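The button that hides in its own reflection
A conversation about the perception and planning code behind the push-button work at Stikside
By the Skolavham newsletter desk 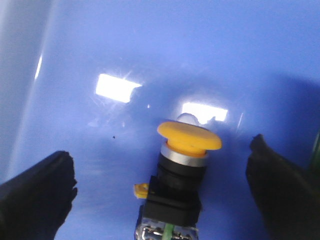 Wrist camera view of the yellow mushroom button, with the gripper open on both sides.

The lead developer on Stikside has a favorite bug, and it takes her less than a minute to bring it up. We had barely sat down before she was turning her laptop toward me and pointing at a bright rectangle of light on a blue background.

"For most of last November the software was in love with that," she says. "It wanted the shiny patch so badly! We'd ask it for the button and it would plan a beautiful, smooth, perfectly legal path to a reflection."

Stikside is the part of the Skolavham software that takes over when an arm is already close to something and has to do a small, careful job with it. The larger system, Abernathy, handles getting the arm across the workspace. Then it hands off, and Stikside has to work out what is in front of the fingers and how to come in on it. Industrial push buttons are what the team has been working on lately, the mushroom-head kind with a wide cap on a short neck.

I asked why a button would be hard. It's bright yellow, and it's right in the middle of the view.

"Yellow is the easy part," she says. "If all I wanted was to know there's something yellow, I could write that before lunch. I want to know which way it's facing. That cap is round, but from the wrist it's an oval, and the shape of the oval tells you the tilt. So the edge has to be good. If the edge is a little bit wrong, the tilt is wrong, and then the approach direction is wrong, and you come in at an angle and slide off."

The chrome ring under the cap was supposed to help. It sits between the yellow neck and the black barrel, so in theory it gives a second oval to fit. In practice it reflects whatever is near it, and the early version of the fitting code would happily lock onto a highlight on the ring and call it an edge. She now has the software fit the cap and the barrel first and use the ring only as a check.

"I fought that for so long," she says. "I thought, it's the sharpest thing there, it must be the best thing to use. And then I demoted it and everything got calmer."

The background is its own story. Glossy blue, curved, full of light. The old detector treated every strong edge the same, so a reflection scored as well as a real object did, and sometimes better. Her fix came out of watching short clips over and over. When the camera moves a little, a real button shifts the way a solid thing at that distance should. A reflection shifts some other way. So Stikside now asks the arm for a small sideways motion before it commits to anything, and it throws out whatever doesn't move like the rest.

"We call it the wiggle," she says. "There's a proper name in the code comments but everyone says wiggle. It takes 2 extra views and I would not give it up for anything."

She pulls up a log to show me. Each attempt gets one line: how many candidate edges came in, how many survived the wiggle, the fitted tilt, and the gap between what the planner predicted and what the camera reported next. One attempt has 557 candidates at the top. After the wiggle it has 199. I said that still sounded like a lot, and she laughed.

"It is a lot! But they're mostly the right ones now. They're on the cap and the barrel and the block at the bottom. The fitting step can deal with that. What it can't deal with is a big clump that all agree with each other and are all sitting on a lamp."

The fingers are another piece of this. They are black, they sit very close to the lens, and they come up out of focus on either side of whatever the arm is working on. The barrel and the mounting block of the button are black too. For a while the software would join them up, especially late in an approach, and decide the button had grown an arm.

The team's answer is a mask, built from the gripper's own joint readings, that tells the perception code which part of each view belongs to the hand. Stikside redraws it every time the opening changes. She is proud of this one, partly for how dull it is.

"There's no learning in it at all. The hand knows where the hand is. You just have to ask it, and you have to ask at the right time. We had the timing wrong for a while, so the mask lagged behind the fingers, and you'd get this thin black sliver of fingertip poking out. The detector loved that too. It loves everything!"

On the planning side, the team keeps a small set of approach types and lets the planner score them. For a grasp around the cap, it looks for room on both sides and tries to keep the fingers even. For a press it would close the fingers and come down along the axis of the barrel. The scoring also knows about side features. The button they use has a little yellow tab sticking out of the left side of its mounting block, which she thinks is probably a release latch, and since it's yellow like the cap it used to pull the fit off to one side. Now it gets picked up as its own small blob and used to tell which way around the block is turned.

"That was a happy accident," she says. "I was trying to delete it and my coworker said, wait, that's free information. Now I get annoyed when a part doesn't have one."

Before any change is merged it has to go through the replay set, 500 recorded approaches that run overnight with no arm involved. A tool called Sernovetti does the replaying and draws the old and new fits on top of each other in two colors. She spends the first part of most mornings flipping through the ones that disagree.

I asked what she's working on next. Cheaper wiggles, she says, with smaller motions, and maybe skipping them when the background is matte. She'd also like the planner to say how sure it is in a way that Abernathy can use, so the larger system can back off and come in from a different side when the close view is bad. At the moment Stikside either succeeds or reports a failure, and Abernathy gets no hint about why.

"I want it to say, I see a cap, I like the cap, I don't trust the tilt, move me left," she says. "It already knows all of that. It's sitting right there in the log." She scrolls down to find me the line.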